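The Drawer Full of Remotes

Erlinda Dizon keeps her remotes on a tray now. For years they lived in a kitchen drawer in her Hadstead apartment, along with 17 loose batteries, most of them dead.

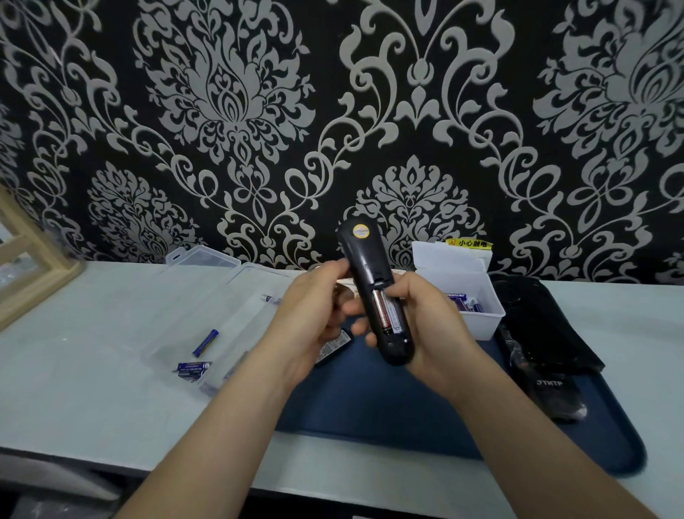 She goes through them every December. Each cover comes off, old cells go in a bag for recycling, and the contacts get a wipe with a dry cloth — three minutes apiece. A remote with no matching device goes too.

Her neighbor Sointu Koivisto has started doing the same.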